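29. Juni, Werkstattbuch Lemholm, Nasszelle im Musterraum

Heute endlich mal wieder im hinteren Raum gewesen, wo das Fischgrätmuster an der Wand ist. Preben hatte mich schon im Januar gewarnt, dass einem nach einer Stunde davor die Augen flimmern, und er hat recht!
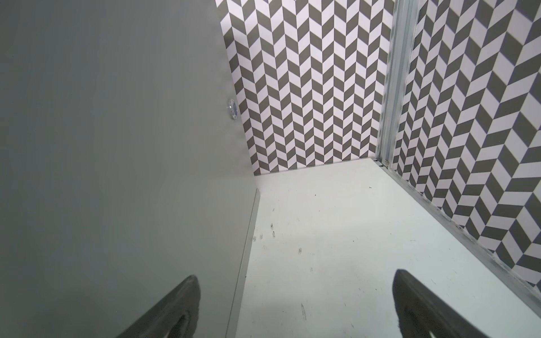

Eigentlich wollte ich nur die Leisten nachsehen, aber dann bin ich doch wieder an allem anderen hängen geblieben. Also der Reihe nach, solange ich es noch weiß.

Die graue Platte bleibt, wie sie ist. Elínborg hätte sie lieber heller (sie sagt, so groß und so grau drückt das den ganzen Raum), aber ich finde, neben dem Zickzack aus Taupe und Weiß braucht man einfach eine ruhige Fläche. Haben wir auf nächste Woche vertagt.

Die helle Leiste unten an der Platte habe ich mit dem Fingernagel abgefahren, vorne sitzt sie stramm, weiter hinten klappert sie ein bisschen. Die Metallleiste rechts an der Wand ist fest. Dort fehlt mir nur die Fuge, und da muss Valdemar ran, der kann das zehnmal besser als ich - meine letzte sah aus wie Zahnpasta.

Dann das runde Chromteil in der Platte. Halldóra fragt, ob das auf der Höhe bleiben soll. Von mir aus ja! Ich habe es einmal poliert und danach natürlich sofort wieder angefasst. Wer putzt, bitte das weiche Tuch nehmen, die grünen Schwämme haben mir bei Dalsgaard eine ganze Garnitur verkratzt.

Boden: weiß, schön, und jeder Schuhabdruck bleibt drauf. Bitte Überzieher anziehen, im Karton neben der Tür liegen noch 50 Stück. Akua hat dazu einen Zettel geschrieben, der hängt jetzt auf Augenhöhe, also auf ihrer.

Noch offen:

- Leiste hinten neu kleben, 15 Minuten andrücken, dann erst loslassen
- Fuge rechts (Valdemar)
- 2 Kartuschen Silikon weiß bestellen, die von Sturnmont war schon angebrochen und ist hart
- bei Tirkov nach Ersatzfliesen fragen, vor allem nach den dunklen

Schlüssel liegt wieder in der Schublade.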